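Chapter 6

Reflectance, Contrast, and the Work Surface

6.1 Scope of the chapter

Chapter 5 dealt with the amount of light that arrives at a surface. It is measured in lux and depends on the lamps, their height, their spacing, and the shape of the room. The person seated at a desk does not see this quantity. The eye responds to light that leaves a surface in the direction of the viewer, and that light depends on the surface as much as on the lamps. Two desks in the same room, under the same row of fittings, can differ in brightness by a factor of four if one top is pale and the other dark.

The present chapter covers the surface side of the problem. Sections 6.2 and 6.3 define reflectance and luminance and show how one is computed from the other. Section 6.4 introduces contrast between an object and its background. Sections 6.5 through 6.8 treat gloss, color, aging, and the measurement of installed surfaces. Readers who have not worked through the problems at the end of Chapter 5 should do so first. The point-by-point method is used again here without further explanation.

Terms introduced in this chapter: reflectance, matte surface, specular surface, luminance, luminance ratio, contrast, veiling reflection, maintained reflectance.

6.2 Reflectance

Reflectance is the share of incoming light that a surface sends back. It is written as a number between 0 and 1 or as a percentage. Fresh white ceiling paint has a high reflectance, often above 0.8. Dark carpet may fall below 0.1. A surface that reflected all the light falling on it would have a reflectance of exactly 1; no common building material reaches this value.

Reflectance says how much light returns. It does not say where the light goes. A matte surface scatters light in all directions, and its brightness changes little as the viewer moves. A specular surface, such as polished metal or still water, returns light at the same angle at which it arrived. Most desk and bench tops lie between these two cases. They scatter most of the light and return a small part of it as a blurred image of the lamp. Calculations in this chapter treat the top as fully matte unless the text says otherwise.

The value printed on a sample card refers to a clean, new sample under a stated light source. Installed values are usually lower. Section 6.7 gives a method for correcting the card value.

6.3 From illuminance to luminance

For a matte surface, luminance is found from

L = E × R / π

where L is luminance in candelas per square meter, E is illuminance in lux, and R is reflectance. Take an illuminance of 500 lux. A top with a reflectance of 0.8 has a luminance of 127 candelas per square meter. A top with a reflectance of 0.2 under the same light has a luminance of 32.

Note that the formula contains no term for the position of the viewer. This follows from the assumption of a matte surface. When the surface is glossy, the formula gives only the scattered part, and the mirrored part must be added for each viewing direction. Students often apply the formula to varnished wood or glass and report a single value. Such a value is incomplete.

The formula also contains no term for the size of the surface. Size matters in a different way. A large pale top sends light back up to the ceiling and walls, and part of that light returns to the top. In a small room this exchange can raise the illuminance by a noticeable amount, and a calculation that leaves it out will come in low. Gourlay's correction, given in Section 6.8, handles the exchange for a single rectangular top.

6.4 Contrast against the background

An object is seen against something. Contrast is defined here as

C = (Lb − Lo) / Lb

where Lb is the luminance of the background and Lo is the luminance of the object. For a dark object on a pale background, C lies between 0 and 1. When the object is brighter than the background, C is negative, and it is common to report the size of the number without the sign.

If the object and the background are both matte and receive the same illuminance, E and π cancel, and contrast depends only on the two reflectances. Adding lamps then leaves the contrast unchanged. More light can still help the viewer, as the eye detects smaller contrasts at higher luminance, but a white part on a white bench remains a low-contrast target at any lamp output. The usual remedies are to change the background, to light the object from the side so that it casts a shadow, or to mark its edges.

The condition of equal illuminance should be checked before the simple form is used. An object raised above the top is closer to the lamps, and its vertical faces receive a different amount of light from the top itself. In such cases, both luminances should be computed separately or measured.

6.5 A survey of installed tops

Values in the rest of this chapter draw on the Gorkedier survey, carried out by Hannelore Schnyder and Babar Malik. The survey recorded 2,305 work surfaces in offices, school workshops, and light assembly rooms. Of these, 1,401 were classed as pale, meaning a measured reflectance of 0.6 or more. Each surface was measured at 3 points with a hand-held meter, and the mean was recorded. Surfaces with a visible pattern were measured at 20 points.

Two limits of the survey should be kept in mind. Glossy tops were measured with the mirrored part excluded, so the recorded values understate the brightness seen from some seats. Second, tops were wiped before measurement, and the results therefore describe clean surfaces. Kofler later repeated part of the work without wiping. His results appear in Table 6.4.

Problems 6.1 through 6.5 use the survey data. For Problem 6.2, classify the materials in Figure 6.1 as light or dark relative to their background, and state for each whether the matte assumption is reasonable.
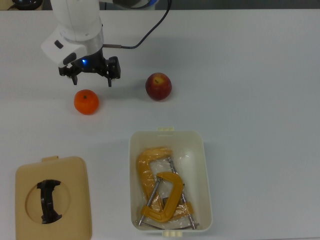 Figure 6.1 White, black, and metallic silver parts over a white tabletop.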